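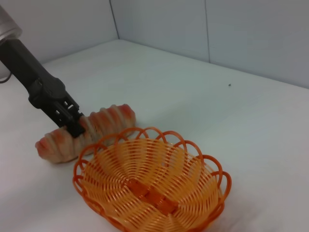

The gripper closes on a soft toy bread roll next to an orange woven basket. Photo: Flutley

Flutley Releases Teaching Kit for Small Robot Arms

Kit lets staff show an arm a handling task by hand or from a remote controller

LUMMONT – Flutley, a maker of software and add-on parts for small robot arms, today released the Cordeiro Teaching Kit, a set of tools for recording a task while a person carries it out through the arm. The kit goes on sale in September to schools, research groups and small packing businesses.

With the Cordeiro kit, a person can teach a task in two ways. In the first, the person takes hold of the arm and moves it through the job. In the second, the person sits at a desk with a hand controller and the arm follows. Both methods save the same kind of record: the position of each joint, the opening of the gripper and the video from a small camera at the wrist. Recordings made by hand and by remote control can be kept in one folder and used together for training.

"Our customers kept asking which way was better, and the answer depends on the job," said Filipa Seixas, head of product at Flutley. "Moving the arm by hand is quick to learn. The controller is easier on your back and keeps your own hands out of the video. We decided to support both and let people switch when they want to."

The kit comes with four starter tasks. Each has a written guide, a list of props and a set of sample recordings. The first is a pick-and-place job with toy food and a basket. The operator brings the gripper down on a soft toy roll, closes the fingers, lifts the roll and releases it over the basket. Flutley chose soft props for the first lesson so that a new operator can squeeze too hard or come in too low without breaking anything.

The other starter tasks cover stacking cups, sorting blocks by size and closing the lid of a box. Schools can add their own props, and the guides explain how to write a short task description so that other people can repeat the setup.

Cordeiro was tested over six months at the Flutley workshop in Lummont. During that period, staff and visiting operators recorded 2000 demonstrations. New operators were asked to complete a practice session before their recordings were added to the main set. The test group included people who had never used a robot arm and people who work with them every day.

"A person who has never done this will usually rush the approach," said Lukian Chornovol, who led the tests. "They drive straight at the object and then correct at the last moment. After a bit of practice they slow down near the table, line up the fingers and close. You can see the difference when you play the recordings back, and the trained model picks up on it too."

The wrist camera is a main part of the kit. It travels with the gripper and records the work at close range. During recording, the operator can view the wrist video on a laptop screen next to the joint readings. 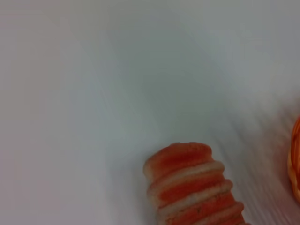 Wrist camera view of the ridged prop against the pale work surface. Photo: Flutley

Because the camera moves with the arm, some of the video will be blurred during fast motion. The Cordeiro software leaves these images in the recording by default. Operators can mark a section for review, trim the start and end of a demonstration, or delete a full attempt. A deleted attempt stays in a holding folder until the operator empties it.

The software also lets a group label each attempt as complete, partial or failed. Failed attempts are not used for training unless the group chooses to include them. Seixas said several test users asked for this option so they could study where an attempt went wrong.

Recordings are stored on the customer's own computer. An internet connection is needed to download the software and updates but is not required during recording. Files can be exported for use with Conimus, Flutley's training program, or saved in a plain format for use with other tools.

The Cordeiro kit includes a wrist camera with mounting bracket, a hand controller, cables, a table clamp, printed guides and the props for the four starter tasks. The robot arm and laptop are not included. A list of supported arms is in the product guide, and customers with other models can ask Flutley for a fitting check before they order.

The first production run is limited to 200 kits. Orders will be filled in the order received, with shipping from Lummont. Schools may request a loan kit for one term – the request form is available from the Flutley education desk.

About Flutley
Flutley makes software and hardware for teaching small robot arms by demonstration. Its products include the Cordeiro Teaching Kit and the Conimus training program. The company is based in Lummont.

Media contact
Filipa Seixas, Head of Product
Flutley, Lummont

Photos for press use are available on request.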